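Clirnura Grasp Planner for two-arm stations

Clirnura is a planning package for stations where two arms share one table. It takes the segmented view from a fixed camera, proposes grasps for each item, and decides which arm will go first. It runs on an ordinary industrial PC and needs no CAD models of the goods.

Version 14 brings a new handling of soft packaging. Pouches, sachets and film bags change their shape when they are pressed, so the planner now computes the grasp again after first contact. Long bags are treated separately: the finger position is chosen along the length, and the wrist angle is limited so that the bag does not hit the basket rim.

The default grasp library covers 2,757 packages. You can add your own with the Osar labeling tool, which is included in the license. 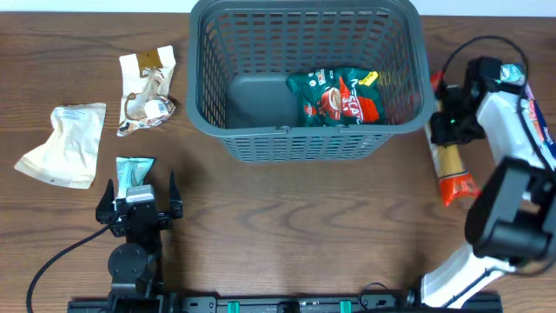
Arms may be of different models. Each one has its own profile file, with reach, finger opening and cable clearance - please fill in the last value carefully, as the planner uses it for keeping the arms apart. A replan takes roughly 310 ms with both arms active.

Order number: Pallgate 98-B
Driver support: Backlund controllers, firmware from March or later
Technical contact: Sverre Fagerlund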